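チケット:把持作業の手順書、基準値の食い違いについて
製品:Tilero ハンドグリッパー作業手順
起票:2026年4月16日
起票者:Weronika Urbańczyk
担当:Branwen Samuel
状態:対応中

症状
果物の把持作業で、作業者によって記録の合否が分かれる。同じ動作でも、Novura側の確認では合格、Zakell側では差し戻しになる。2月分の記録600件を見直したところ、判定が割れたものが310件あった。

再現手順
1. チェック柄のクロスを敷き、皿と果物を置く。
2. 手持ちグリッパーで、クロスの上の果物を1個つかみ、皿へ移す。
3. 両方の確認者がそれぞれ判定する。

確認したこと(Samuel)
グリッパーの開閉は正常。パッドの取り付けも手順書の図と一致。機器側の問題ではないと判断した。
手順書は版が2つ出回っていた。旧版は「対象を中央に捉えてから閉じる」とだけ書いてあり、新版では「閉じる前に両方の爪が対象の左右にあること」が条件になっている。Zakellは新版、Novuraは旧版で判定していた。
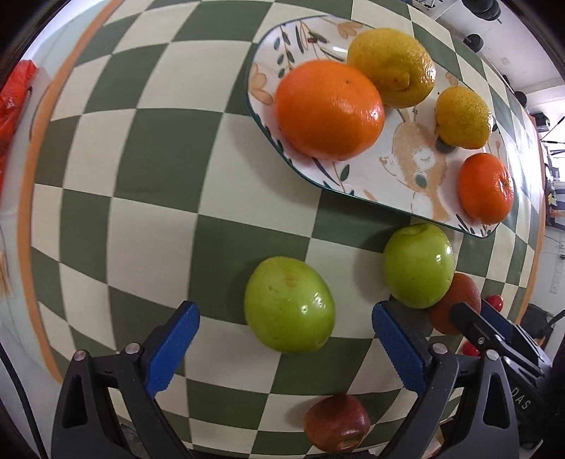

隣の果物に爪が触れた場合の扱いは、どちらの版にも記載がない。差し戻しの理由欄を読むと、接触を不合格とした人と、動かなければ可とした人がいる。ここは版を揃えても直らない。

暫定対応
・判定は新版に統一。旧版は共有フォルダから削除済み。
・隣の物に触れた記録は、当面「保留」とし、合否をつけない。
・もう一台のグリッパーを使うときは、先に動かす側を声に出して決める。
・開始前の配置は作業者が直さない。直した場合は備考に書く。

追記(Urbańczyk)
暫定対応を現場に連絡した。保留にすると件数が足りなくなるという意見あり。目標の2,000件は変えず、期限の方をJasińskaの窓口と相談する。
丸い果物は閉じる途中で転がることがある。転がった後につかみ直した記録は1件と数えてよいか。

回答(Samuel)
爪を一度開き切ってからつかみ直したものは別の試行として扱う。開き切っていなければ同じ試行。新版の4.2に追記する。

残件
・接触の判定基準の文案
・310件の再判定
・版番号を記録票に書く欄の追加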